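Speaker notes - Herkbridge Robotics Club, end of term talk

Slide 1. Welcome, say who the club is. We meet after school and the kitchen project has been our main work since December. Talk runs 10 minutes, questions after.

Slide 2. The task. A simulated robot in a simulated kitchen has to find a green bottle and bring it to the refrigerator. We call the project Lillura. Everything runs on the lab computers, so a crash costs us a restart and no parts.
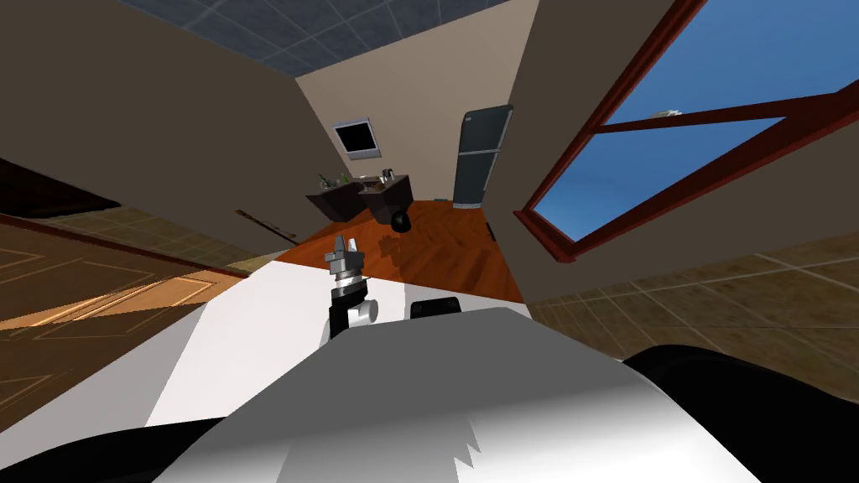 Mention that teams split into driving, arm and scoring. The scoring team wrote its own program, Tokarz, which gives each run a mark out of 100. You need 70 to pass. Points come off for bumping furniture and for dropping the bottle.

Slide 3. What went wrong. Our first arm code closed the gripper too early. We spent two weeks blaming the arm before someone checked the timing in the driving code. Slow down here, the younger students like this part.

Slide 4. The counter. Approach angle matters more than speed. Come in too close and the arm has no room to reach - come in too far out and it stretches past what it can hold steady. Point out the gripper and the counter end.
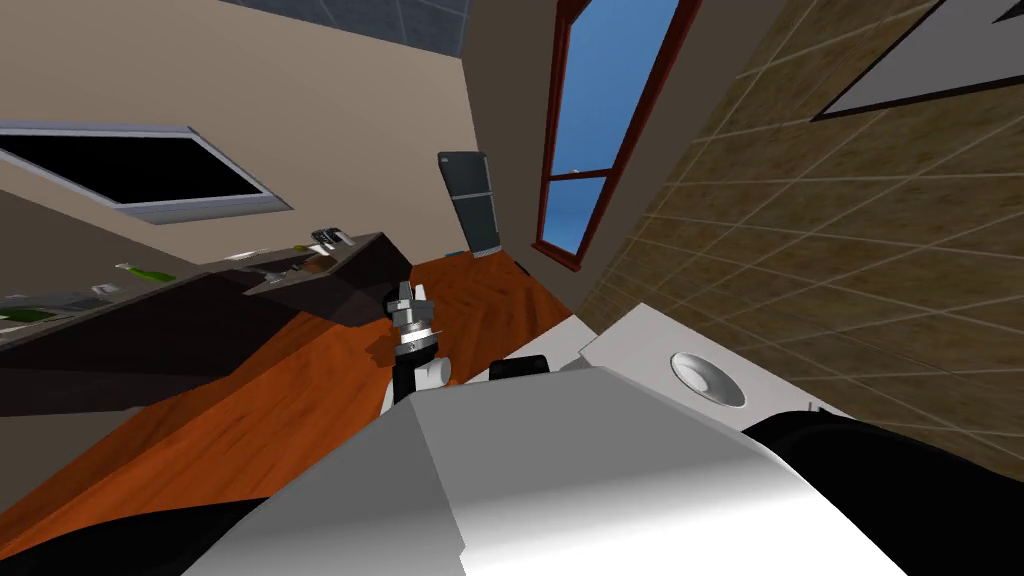 Robot's view in the Lillura kitchen, gripper up, with the counter and refrigerator ahead.

Slide 5. Results. Best run scored 98. Say that it was one run and the others were lower.

Slide 6. Next term. Two arms working together, then the Fanex regional round. Sign-up sheet is by the door. Thank the parents and take questions.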